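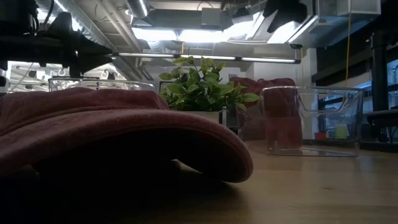

Surely, one reader wrote after the spring issue, a towel is a towel, and if it goes scratchy you're using too much powder and that's the end of it. I've had that letter pinned over my desk ever since, next to the one from a different reader who swears by no powder at all and a cup of vinegar, and the one (four sides, both in capitals and underlined) that says vinegar will rot the rubber seal in your machine and flood your kitchen.

So we're going to have a proper go at finding out, and I need people!

Metska is a small printed newsletter about looking after the ordinary things in a house. If you've landed on this page from somewhere else, hello. We have 1,318 subscribers at the last tally and no adverts, and we come out when we come out. I write most of it. The bits on mending are better than the bits on gardening, I'm told.

What I'm after is 26 households to take part in our towel diary, starting in October and running through the winter, when everything is dried indoors and the trouble starts. You can live anywhere in the country. I'd love a good spread of hard water and soft water, because here in Virville the water is so hard the kettle crunches, and I know perfectly well that what works for me may be useless in the hills. If you've no idea which sort you have, look inside your kettle and tell me what you see.

What you'd be doing

I'll post you three bath towels, all the same. They come from Gonberg, the mill shop on the Minhas road, who are selling them to us at cost and have asked for nothing back apart from a copy of the results, good or bad. They're plain cotton with no fancy finish that I know of. You use one as you always would, wash it as you always would, and dry it as you always would. The second gets washed to instructions I'll send you, and those will differ from house to house (that's the point of it, so please don't swap notes with your sister if she's signed up too). The third stays folded in a drawer, unwashed, so you've something to hold the others up against when your memory starts playing tricks. Mine does by about the second week.

After each wash you fill in a line in the diary. What went in the drum, what temperature, line or airer or radiator or tumble dryer, how long it took to dry, and then how it feels. There's a scale for that last one and I've spent far too long on the wording. I began with numbers and gave up, so now it runs from "lovely" to "doormat" with a few stops on the way. There's a space for remarks too. Do use it! If the dog slept on it, I want to know. If somebody cleaned the bike with it, I want to know that as well, though I may sigh.

It takes a few minutes a wash. At the end you post me a small square cut from each of the three (I'll send a pattern and a prepaid envelope) and keep the rest for rags, floorcloths, whatever you like. A hemmed-up towel with a bite out of it makes a very good bath mat.

Who I'm looking for

Anybody who washes towels at home or takes them to a launderette. I'd be very glad of launderette people, as I had hardly any last time we ran a survey. Households of one are as welcome as houses full of teenagers. You don't need to be tidy and you don't need to know anything about fabric. You do need to be the sort who'll write it down on the day, and I'd sooner have someone slapdash about housework and steady with a pencil than the other way about.

Please don't apply if you have a skin condition that a change of powder might set off. Some of the second-towel instructions involve switching brands and I don't want anyone itching on my account. And if you're moving house this winter, wait for the next one, as a change of water halfway through would muddle things horribly.

What you get

The towels, obviously. Postage both ways. A year's subscription, or an extra year if you've already got one. I can also pay back up to £100 per household for extra washing costs, powder and launderette coins, so long as you keep the receipts in the envelope I send. It isn't wages and I won't pretend it is. You'll get the results before they go in print, and if you think I've got your towels wrong you can say so and I'll print that too.

How your diary gets used

Your name and address stay with me and are used for posting things to you. In the newsletter you'll be something like "soft water, airer in the bedroom, two children". If I want to quote a remark from your diary I'll ask first. You can drop out whenever you want without a reason, and keep the towels.

To put yourself forward

Write me a short letter or email, half a page is plenty, and tell me:

how you wash and dry your towels now, honest version please
what your water's like, or your kettle
who's in the house
what you think makes towels go stiff (I'm collecting theories)

The address is on the contact page. I need to hear from you by 15th July, and I'll write to everyone either way before the summer's out. If more of you come forward than I've towels for, I'll pick so as to get a mix of waters and drying arrangements, and keep the others on a list for the pillowcase one, which I haven't told the mill shop about yet.

Paper diaries are the standard, but there's a version you can fill in on your phone if you ask. Large print as well. And yes, hand-washers, you count, somebody always asks.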